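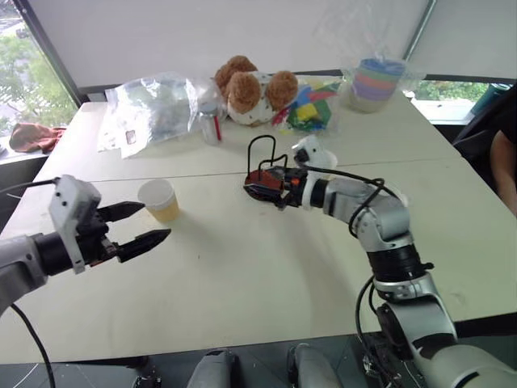 Skandik had asked for longer recordings and fewer of them, according to a note the company attached to its order. A single run in which a cup is picked up, carried and put down in a holder was worth more to its training than several short clips of a gripper closing, the note went on, and runs with a slow or clumsy middle part should be kept as long as the cup stayed upright.

The order was placed with Dollen, which gathers arm movement data at its site in Hurkberg. Under the terms, Dollen is to deliver 1,000 complete runs of a table task with two arms by the end of October. At the last count 807 had been accepted. A further 42 are held back for a second check, mostly for gaps in the joint readings.

The task uses small cups with liquid in them and a wire cup holder. An operator guides both arms through the whole movement. Joint angles, gripper opening and the head camera picture are stored together against one clock. No path is written in advance. The learning system, known within the project as Han, is given the recordings and has to predict the next short stretch of arm movement from the current picture and the current joint readings.

Liquid was added to the task after the first batch. With empty cups, Han learned to carry at a tilt that made no difference to the result. A filled cup puts a limit on tilt and on how sharply the arm may stop, and the recordings now contain both limits without anyone having to enter them as rules. Fill level is varied between runs. The liquid is coloured so that its surface can be found in the camera picture.

Paper cups have been the harder case. The gripper fingers are narrow, and a thin wall gives way under a closing force that a stiff plastic cup takes without change. Operators are told to close in two stages, the first to make contact and the second to hold. Both stages are marked in the data. Of the runs turned down so far, 31 were rejected for a crushed rim.

Other objects are left on the table during recording. Dollen changes their places from one session to the next, and window light is not screened off. An earlier set made against a bare background under fixed lamps gave good figures in the same room and poor ones as soon as the table was moved.

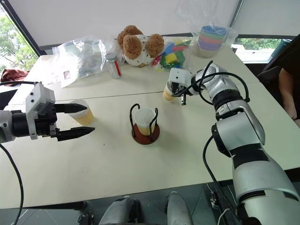 Checks and delivery

Each run is checked twice. The first check is automatic and looks for missing samples, clock drift and joint speeds above the set limit. The second is done by eye at double speed. The reviewer marks the points of contact, lift, release and withdrawal. If any of the four cannot be placed to within a few camera pictures, the run goes back to the queue and is not counted.

Runs in which the operator corrects a poor grip are kept under a separate label. Skandik intends to train one version of Han with them and one without, and to compare the two on cup positions that do not appear in the recordings. The comparison will be made on the same type of arm, with the holder moved by hand between attempts.

Dollen will send the data in two parts. The first, with all runs accepted to date, was released to Skandik on 9/7/24. The second will follow when the held runs have been settled. Pouring from one cup to another is listed in the order as an option and has not yet been started.

© Dollen, Hurkberg. All rights reserved. | Contact | Back to top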